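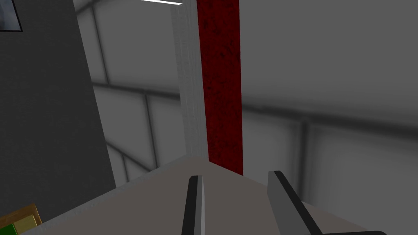 Gripper view from a simulated household episode, with the two fingers open in front of a tabletop.

Demonstration gathering in simulated homes

Demonstration gathering in simulated homes is the practice of collecting worked examples of household tasks inside a computer-made building, so that a learning system can later be trained to carry out the same kinds of tasks by itself. Each example is a recording of a robot being guided through a job from beginning to end. The robot, the furniture and the rooms are all drawn and moved by software, but the person guiding the robot is usually quite real, and much of the character of the finished collection comes from that person's habits, patience and good sense.

The practice goes by several names. People who come to it from the learning side tend to speak of demonstration data or imitation data, while those who come from the robot side often say teleoperation, or simply driving. A single recording is called an episode nearly everywhere, though some older manuals prefer run or take. This article uses episode throughout.

Background

A learning system of this type needs to be shown what good behavior looks like. Writing out rules for picking up a bowl is possible, but the rules grow long very quickly once the bowl may be near a wall, or under a shelf, or turned on its side. Showing the system many bowls being picked up by a person who already knows how has proved a friendlier road, and it is the one that most household projects have taken.

Examples can of course be gathered with physical robots in physical kitchens, and many are. The simulated home is popular for plainer reasons of cost and convenience. A dropped cup can be put back with a keystroke. The wall color can be changed over lunch. Several drivers can work in the same apartment at the same moment without ever meeting one another, each in a separate copy. A project that would otherwise have to rent and furnish a house can begin with a desk and a decent computer, and this has brought a good number of small groups into the field who could never have joined it before.

The drawback, freely admitted by everyone who does this work, is that the simulated home is tidier in its physics than a real one. Cloth, liquids and crumbs are hard to do well, and drivers learn to be a little suspicious of any contact that seems too easy.

The episode

An episode begins with a reset. The software places the robot, sets out the objects and chooses the lighting, and the driver is given a short written instruction such as "put the box on the shelf" or "bring the cup to the table." Good instructions are written the way a person would say them at home. Early collections used stiff, coded wording, and systems trained on them were sometimes quite lost when spoken to in an ordinary manner.

The driver then takes control. Depending on the project, this may be done with a pair of hand controllers, a small copy of the robot's arms that sits on the desk, or (in the thriftier setups) a keyboard and a great deal of determination. While the driver works, the software writes down the position of every joint, the commands sent, and what each of the robot's cameras would see.

The episode ends when the driver marks it finished or gives up on it. Most projects keep both sorts. An abandoned episode is labeled as such and set aside, and it may be useful later for teaching a system to notice when things have begun to go badly. 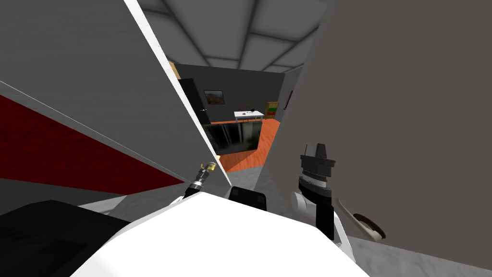
Moving about the home is commonly treated as part of the task, and it is the part that new drivers find hardest. A two-armed robot is wide. Its elbows swing out when it turns, and a gap between walls that looks generous from the middle of a room can feel very snug once the robot has come up to it. Drivers are generally taught to bring the arms in first and turn afterward, to keep the speed low near openings, and to stop completely before reaching for anything. Stopping may sound fussy, but an episode in which the base is still drifting as the hand closes is awkward to learn from, and the habit is much easier to form in the first few hours than to mend in the second month.

Points of view

Nearly all collections record more than one view. The usual arrangement includes a view from high on the robot's body, which takes in the room and often a fair amount of the robot itself, and a view from each wrist, looking out past the gripper fingers. The two kinds serve different needs. The body view is good for knowing where one is and where one is going. The wrist view is good for the last short distance, when the hand has to be lined up with something and the body view may be blocked by the arm.

Wrist views are strange to the newcomer. They tilt and roll with the hand, so that floors climb up the side of the picture and walls lie down flat. A nearby surface can fill half of everything. People who review episodes for a living get used to this within a week or so and will tell you they hardly notice it, but it is kind to warn a new reviewer, and kinder still to let that person take breaks.

There has been a long and good-natured argument over whether the fingers ought to show in the wrist view. Those in favor point out that a learning system can judge the distance between a finger and an object much better if it can see both. Those against it worry that the system will come to depend on the look of one particular gripper and do poorly with any other. The common practice at present is to leave the fingers in and to vary their shading from one group of episodes to the next.

Variety

A collection made in a single room, with a single table, under a single light, will teach a system a good deal about that room and rather little about homes. Projects therefore change the setting between episodes. Wall finishes, floors, pictures, furniture and the placing of small objects are all varied, sometimes by hand and sometimes by drawing from a list. Strong colors and rough patterns are mixed in with plain gray surfaces, so that the system does not learn to lean on any one of them as a landmark.

Variety of starting position matters just as much and is more often forgotten. If the robot always begins facing the table, the finished system may be helpless when it begins facing a door. A well-known remedy is to start a share of the episodes in awkward spots, close to a wall or half turned away, and let the driver find the way out.

Variety among drivers is a third matter. Two people given the same instruction will often go about it quite differently, one reaching from above and the other from the side. Some projects welcome this. Others write a style guide and ask everyone to reach in the same way, which makes the examples easier to learn from but can leave the system without a second idea when the first one fails.

Review

Every serious project reviews its episodes before using them. The reviewer plays each one back, usually at double speed, and checks that the instruction matches what was done, that nothing passed through anything else, and that the recording has no gaps. Long idle stretches at the beginning are trimmed away. Idle stretches in the middle are a more delicate question, for a driver who pauses may be thinking, and thinking is hard to label. 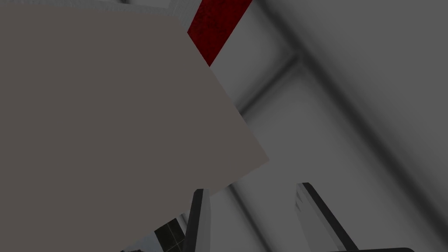
Wrist view with a flat, gray-beige surface close to the gripper.

Close views of the kind shown are kept as a rule, even when a large surface hides much of the room. A working hand spends plenty of its time near things, and a system that has only been shown clear, open views may behave oddly the first time something comes between it and its goal. Reviewers do mark episodes in which both the wrist and body views are blocked for a long stretch, and these are commonly sent back to be driven again.

Notable collections

The Irkgate collection is the one most often given to beginners. It holds 600 episodes recorded in 26 room layouts, all of them short, and its notes are written with unusual care. Its tasks stay close to tables and shelves, and drivers were asked to speak their intentions aloud as they worked, so that many episodes come with a rough commentary typed up afterward.

The Bozkurt set is smaller, with 200 episodes, but each is a good deal longer and crosses more than one room. It is admired for its doorways and grumbled about for its file naming. A revised edition, issued in March, repaired a fault in which the left and right wrist views had been swapped in part of the set.

Ferkov is a driving and recording program and is sometimes mistaken for a collection because it ships with a handful of sample episodes. Its main attraction is a rewind feature that lets a driver step back a few moments and try a grasp again, keeping both attempts. Bastum, a rival program, leaves this out on purpose. Its makers hold that a driver's small recoveries are among the most valuable things in an episode, and that people recover less naturally when they know they can rewind.

Open questions

How many examples are enough remains unsettled, and the honest answer seems to depend on the task. Placing a box on an open table asks for far fewer than working inside a narrow cupboard. It is also unclear how much of what is learned in a simulated home carries over to a real one. Many groups now mix the two, training mostly on simulated episodes and finishing with a small helping of physical ones, but the proportions are still largely a matter of local custom.

See also

Imitation learning
Remote operation of robots
Household robots
Simulated environments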